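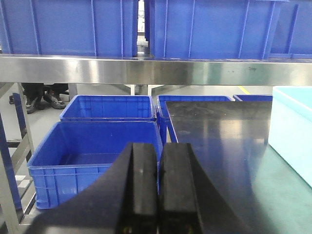
Words and pictures: Majdi Saliba
Posted in Storage, May

Crates, shelves, more crates. A quick gallery from the Hostow packing room, put up in a hurry between two deliveries so forgive the state of it. People keep asking what we did with the old cardboard wall and the answer is blue plastic, all the way down the aisle.

Short version for anyone who missed the last post. Hostow packs dry goods and kitchen bits for small shops. Used to run on cardboard boxes, whatever came in the door went back on the shelf. Boxes sagged, bottoms gave out, labels fell off, somebody's tea towels ended up under somebody else's jars. In May we cleared the lot and went over to one kind of crate.

Top picture: blue crates on the upper shelf, more on the level below. The ones below are empties, open tops, ready to be filled. Ribs up the sides of the top ones. Stainless shelving, long beam right across. A few smudges on the steel, yes. Yellow line on the floor further back.

Now the details, since the inbox is full of them.

THE CRATES
Ordered 148 in the first go. Same size throughout, that was the whole argument and it took two meetings. One size means one lid, one label, one gap on the shelf. The supplier is Keogh, they do seconds as well if you ask on the phone and not through the web form. Web form is useless, waited a week.

We tried a folding crate first, the Bisow. Nice idea. Folds flat, takes up nothing in the van. But the hinges caught on everything and you need two hands to open one, and with a line of orders waiting you have not got two hands. Sent back. Might suit a quieter place than ours.

THE SHELVING
Steel, secondhand, out of a bakery that was closing. Bolted it together in an afternoon and then unbolted half of it becuase the levels were too close. Lesson: put a crate on the shelf, then put your hand in the crate, THEN tighten the bolts. You want room to reach in over the rim without pulling the whole thing out.

Wipes down with warm water and a bit of dish soap. Dry it after or it streaks. It streaks anyway.

FULL UP, EMPTIES DOWN?
Got some grief for this in the comments last time. Normal advice is heavy things low, and we do that, anything with glass or tins stays under waist height. Light stuff goes up top: paper bags, tissue, ribbon, sponge cloths. Empties live wherever the packer can grab one without stretching. Not a rule exactly, moves about with the season.

LABELS
Tiner card holders, the clip-on sort. Bought a pack of 100 and ran out, so there is tape on the rest till the next order. Write big. Product name first, shop name second, nothing else. We had dates on there for a while and nobody was updating them.

THE FLOOR
Keep it clear. Crates on the floor get kicked, then they get stacked, then they are a wall and you are back where you started. Anything set down gets picked up before lunch. Sweep at 4, after the last van.

WHAT IT COST
Not putting the full sheet up here. Crates were the big part, shelving was cheap, labels almost nothing. Delivery hurt a bit. If you are buying fewer than we did ask about sharing a pallet with someone nearby, two shops on our street did that and were happy with it.

STILL TO DO
Lids for the top row, dust gets in
Better light at the far end
A proper place for the tape guns, lost another one
Second order, which takes us to 176 crates all told

More pictures when the second order lands and I have a minute. Questions in the comments please, not by phone, I can't hear a thing in there. If you have a good fix for sticky label residue on blue plastic I want to know it, have tried vinegar and cooking oil so far and the oil was a mistake.

M.S.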